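## 3.2 Sorting surfaces in shared bedrooms

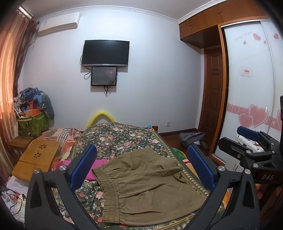
**Hugo Lorente**, lead author, household textiles group, Lerura

**Figure 4.** Khaki trousers with a gathered elastic waistband, spread flat on a bed over a dark green rose-print quilt.

In 13 of the homes visited, clean clothing was sorted on a bed before it was put away. We treat the bed as a work surface and record three properties: the area left open, the softness of the layer directly under the garment, and the contrast between garment and cover. Softness was scored by hand on the Bulldale scale, which runs from 1 (table) to 4 (loose quilt).

Figure 4 illustrates a case of high contrast and reduced area. The plain khaki cloth is easy to separate from the printed quilt, but the quilt bunches toward the head of the bed, and other items share the surface. A folded pink cloth lies near the left edge of the trousers, a striped blanket in orange, red and white occupies the left side, and a light wooden laptop tray rests on the bed as well. Further belongings, among them a green woven shopping bag and a blue quilted bundle of bedding, are heaped against the wall. We coded such heaps as storage and excluded them from the sorting area.

Trousers with elastic waistbands were the most variable garment in the set. The gathers pull the upper part of the panel inward, so the side seams do not run parallel even when the legs are flat. Folding one leg over the other therefore leaves an offset at the waist, and in the Usman protocol this offset is measured before the second fold. On covers scored 4, the offset was larger than on covers scored 1 or 2, and a second smoothing pass was usually needed.

Waistband direction was coded relative to the long side of the bed. In Figure 4 the band runs diagonally and was entered as "oblique." Aurel Ene repeated the coding for the full set of almost 3,000 garment placements in August; disagreements were confined to oblique cases and were settled by rereading the placement notes. Results by garment type are given in Section 3.3.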